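**Updated 25/03/2025.** The slotted end caps are now included with every kit. Older kits came without them.

# Grerkard Bench Rail and Frame Kit

**Price:** $269
**Sold by:** Posbridge
**Ships:** flat, in two cartons

The Grerkard kit is a rail and side frame for people putting a small robot arm on a table they already own. It clamps and bolts to a solid wood top and gives you a straight edge for mounting an arm, a camera, a light, or a cable tray. You can take it off again with a hex key and move it to another bench.

It was designed for garages, spare rooms and shared workshops, where the table has to be used for other things during the week. The arm is not included. Neither is the table.

## What is in the box

- One back rail, black aluminum extrusion, 2,000 mm long
- Four uprights, 500 mm each
- Two angled braces
- Two open-sided brackets for cables or a small power supply
- Bolts, T-nuts and washers, with spares
- Six bench clamps with rubber pads
- End caps
- Hex keys in both sizes used by the kit
- Printed instructions

The back rail comes in two pieces with a joining plate. If your table is shorter than the rail, cut the second piece with a fine-toothed saw or a miter saw with a non-ferrous blade. File the end before you put the cap on. Cut rails can't be returned.

## What it fits

The kit fits wood tops between 1 inch and 2 inches thick. Butcher block is the easiest to work with and holds the wood screws well. Door blanks and solid-core tops are fine if the core goes right to the edge. Hollow doors and glass tops are not suitable. Folding tables move too much when the arm stops quickly.

The side frame will carry 35 pounds when both braces are fitted, including the arm, its base plate and anything hanging from it. Without the braces, use the frame for cameras and lights only.

Most small arms have a base with four bolt holes. Measure yours before you order. If the pattern doesn't match the rail slots, you will need the Jerkcombe adapter plate, which is sold blank so you can drill your own holes.

## Putting it together

Set aside an afternoon for the first build. The steps are in the printed instructions with drawings, and the short version goes like this.

1. Clear the table and wipe the back edge.
2. Join the two rail pieces on the tabletop with the joining plate. Leave the bolts finger tight.
3. Set the rail along the back edge and fit the clamps.
4. Build the side frame on the floor. Put in the uprights first, then the braces.
5. Stand the frame at the end of the table and bolt it to the rail.
6. Check everything with a square, then tighten from the middle of the rail outward.
7. Add the brackets and run your cables.
8. Mount the arm last.

Two people make step five a lot easier. One can do it with the frame propped on a box.

If the rail is going to stay put, replace the clamps with wood screws through the rail slots. Drill pilot holes. The clamps are good enough for slow work and for trying out positions, and many people never get past them.

## Using it with two arms

One kit is enough for one arm and one overhead camera. For two arms sharing a table, plan where each one reaches before you bolt anything down. Put a strip of masking tape on the wood at the edge of each arm's reach. The overlap is the area where both can work, and also the area where they can hit each other.

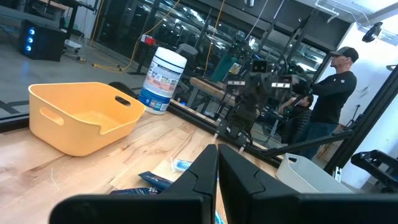

*Wrist camera view across a butcher-block top. The black rail follows the back edge to the frame, and a second arm points its gripper down toward the far end of the table.*

A wrist camera is worth setting up early. Check that both fingertips stay in view through the whole range of opening and closing, and that you can still see the part of the table you care about just past the tips. Tilt the camera mount a few degrees at a time. Wide fingers hide a good deal of the near table, so small objects are best placed a little ahead of the tips when you begin a run.

Keep the first objects simple. Plastic baskets with handle cutouts, small packets and similar light things are all useful for trying out a grip. Stay away from glass and anything with liquid in it until the arm repeats its moves well.

## Cables and floor space

Leave a loop of slack at the base of each arm and another where the cable meets the frame. Move the arm by hand to the end of each joint's travel with the power off and see if anything pulls tight. Tie the cables after that.

The computer can stand on the floor clear of the table. Put it where feet and chair wheels won't catch the cable run. Bright cable is easier to see than black on a gray floor.

An emergency stop should be within reach of whoever is running the arm. It can go on the frame or on its own stand. The kit has no stop button and no wiring.

## Shared workshops

The Tolentino workshop has had one of these kits since last April, and a few of the changes to the instructions came from the members there. Their rules may be useful if your arm lives in a room with other people:

- Power off at the wall before anyone reaches across the table.
- Whoever starts the arm stays with it.
- Take your tape marks up when you are done, unless there is a name on them.
- Check the clamps at the start of each session.

The clamps do work loose over time. At Tolentino the rail shifted after 500 hours of use and had to be squared up again. It took one person a few minutes, but any saved arm positions had to be redone. The screws are the better choice if you depend on saved positions.

## Care

Wipe the rail with a dry cloth. Sawdust collects in the slots and will keep the T-nuts from turning, so vacuum it out before adding parts. Don't oil the slots.

Bare wood tops can take ordinary finishing oil. Let it dry fully before clamping, or the rubber pads will leave marks.

## Spare parts and returns

T-nuts, bolts, clamps, end caps and joining plates are sold separately. Braces are sold in pairs. Owners of older kits can ask for a set of end caps and pay only the postage.

Unused kits can be returned in the original cartons. If a part is missing or bent, send a photo of it (or of the packing list with the part circled) and Posbridge will mail the replacement.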